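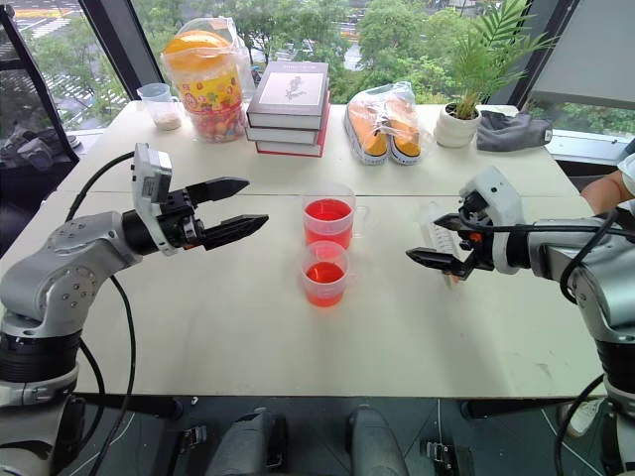
Measuring and transferring liquid with two arms
Project report, Clerunen College robotics module, Group 5
9 September 2021

1. Task

Our group chose the liquid task from the module list. The two arms have to transfer coloured water between containers on the table, using a measuring cup and a syringe, without a person touching anything once the run has begun. We called the project Zilo, mostly because the folder needed a name.

The liquid is tap water with red food dye. We tried it without dye first and could hardly see the level on the camera pictures.

2. Set-up

We used the two-arm station by the windows. Each arm has a two-finger gripper with a small camera on top. The arms are driven by hand from the Hattar control program, and the program stores the joint positions and the camera pictures while we drive. A run is stored as one file and we label it the same day.

The back of the table stays full of ordinary things, including a potted plant and a pair of shoes in a plastic bag. The module sheet asks for this, so that the arms are not trained on a bare table. We moved these items between sessions but not during a run.

3. Method

One arm holds the syringe by the barrel and brings it over the small cup. The plunger is the hard part. A gripper with two fingers can hold the barrel or press the plunger, and we needed both. In the end we lowered the syringe slowly with the tip over the cup and accepted a thin stream or drops instead of a clean push. 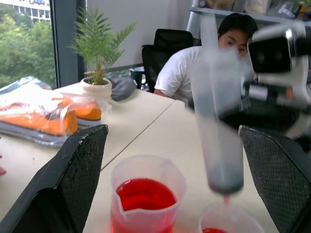
Photo: Group 5 / wrist camera

The stream is hard to see from the head camera, so we checked each transfer on the wrist view. Light from the windows was a problem in the afternoon – the clear plastic of the cups almost disappeared – and we changed our slot to mornings.

4. Results

We stored 42 runs over 2 weeks. In most of them some liquid reached the small cup. The failures were of two kinds: the syringe turned in the gripper when it was lifted, or the tip was too far to one side and the water landed on the table. Turning was the more common one. It got better when we gripped the barrel lower down.

We did not measure the transferred volume in every run. This was a mistake, and it means we can't say how exact the method is.

5. What is left

The Notura training script has been run once on part of the data, for 700 steps, only to see that the files load. They do. Proper training is planned for October, when the shared computer is free. Before that we want to record more runs with the small cup in different places – it was nearly always put down in the same spot – and write the volume on the label each time.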